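12 shares · 4 comments

Can you really learn to regrip a racket at a kitchen table?

The woman who teaches the regripping class at the Collton recreation center didn't want her name in this piece. She has no website and doesn't sell anything, and she would like to keep it that way. I went in thinking that wrapping tape around a handle was not a subject that needed a class. I came out two hours later thinking it might need half of one.

The idea is simple enough. You bring a badminton racket with a worn grip, you pay 16 dollars, and you leave with a fresh one. The shop across the street, Nisbet, charges less than that to do it for you while you wait. I put this to her before I had taken my coat off.

"Sure, go to Nisbet," she said. "They do a decent job. Then go back in January and again in the spring, and by then you've paid for my class a few times over."

That math only works if you play a lot, and I told her so. Most people who own a badminton racket take it out at a barbecue. She shrugged. "Those people don't come to my class. I get people who play on cold evenings in a gym with a bad floor. They sweat through a grip in a couple of months."

She claims to have wrapped 2,630 handles. I asked how she knew. She keeps a tally in a school notebook, she said, and offered to show me, and I admit I looked. The tally is there. Whether every mark in it stands for a handle is something I can't tell you.

Her method starts at the butt of the handle. You tack down the tapered end of the tape, go once around to cover the cap, and then climb, pulling steadily and overlapping each turn by a little. She is strict about the pull. "People are scared of tearing it, so they lay it on like a bandage. Then it slides, and they say the tape is junk."

I asked if some of the tape isn't, in fact, junk. She laughed at that. "Plenty of it. I had a roll of Fustia that went gummy in the drawer before I ever opened it."

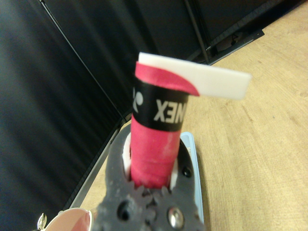 Color is where I expected a sales pitch and got a lecture. Bright tape shows dirt sooner, she said, and she considers this a good thing. "With black you don't know how gross it is. With pink you know by the second week." I pointed out that you could also just wash your hands. She did not think much of that suggestion.

Then there is the finishing band, the strip that goes around the top to hold the last turn down. Most rolls come with one, often with the maker's name on it. I had always assumed it was there for advertising. She says it does real work, but only when the tape under it has been cut at an angle so that the edge sits level all the way around. "If you've got a lump under there, the band peels. It doesn't matter whose name is on it."

And the name itself? Does a branded grip play better than the no-name stuff?

"The racket doesn't know," she said. Then she took it back a bit. "The cheap ones vary more. You get one good and one bad out of the same pack."

I did my own handle under her eye. It took me 8 tries to get the first turn over the cap without a wrinkle, and my last turn ran out short of the top. She unwound the whole thing without asking and handed it back. The version I went home with has two creases near my index finger. She told me I would stop noticing them. So far I notice them every time I pick it up.

I asked whether she thought it would make anyone a better player. "No," she said. "It'll stop the thing flying out of your hand."

I still think a confident person could learn this from a neighbor in 20 minutes, free of charge. She doesn't disagree. She only asked which of my neighbors I had in mind, and I had to say I didn't know one who plays.

4 comments

Recent items
Is the Grilusmont string machine worth the space it takes up?
Feather or nylon: what the Collton league uses now
Do you need court shoes, or are you being sold court shoes?
A short complaint about racket bags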